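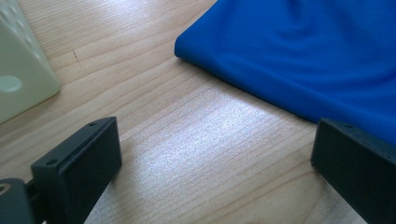 Station 2, gripper view: table surface with blue cloth at right and pale block at upper left.

Ticket 400: Cloth pickup fails intermittently at Station 2
Site: Bustum demonstration hall
Event: Open day, 8 August 2021
Reported by: Ha-neul Jang, visitor services
Assigned to: Emilian Jitaru, field support
Priority: High (public event)
Status: Resolved, monitoring

Description of problem
During the rehearsal for the open day, the Jernura cell at Station 2 did not complete the cloth folding demonstration consistently. The gripper moved to the pickup point and closed, but the cloth was not held on every attempt. Of 42 attempts logged, 12 ended with error 103 (no object between fingers). The block transfer demonstration on the same table completed without errors.

Visitors are admitted to the hall in groups, and each group is scheduled to see both demonstrations. Visitor services requests a fix or a written fallback before doors open.

Log

07:10 E. Jitaru
Ticket accepted. Error reproduced on the third attempt. Finger travel and closing force are within limits. Finger mounting screws checked; no play found.

07:35 E. Jitaru
Reviewed the gripper camera view. There is a broad patch of glare on the tabletop near the middle of the view, between the fingers. The edge of the cloth is clear to the eye, but the detected edge shifts toward the bright area on some cycles. Suspected cause: overhead lighting. Asked facilities whether the lamps over Station 2 can be dimmed separately.

07:50 Bok-nam Tak, facilities
The lamps over Stations 1 and 2 share a circuit. Dimming is possible but will affect both. Station 1 has no objection.

08:05 E. Jitaru
Lamps dimmed to the evening setting. Exposure on the wrist camera fixed at a lower value. Automatic exposure disabled in the demonstration profile. The small dark mark on the tabletop beside the block was checked against the detection overlay. It is not being picked up as an object. No action taken.

08:30 Leobardo Tlapale, demonstration lead
Full sequence run with the new profile. No error 103 recorded. Presenters have been told to keep the barrier closed while the arm is moving and to use the block transfer alone if the cloth demonstration stops twice in one session.

16:45 H. Jang
Last group has left. One stop was reported in the afternoon, cleared by the presenter from the panel. Fallback was not used.

Open items
Matte table cover to be quoted by Anetti. Owner: B. Tak.
Restore automatic exposure before the cell returns to regular use. Owner: E. Jitaru.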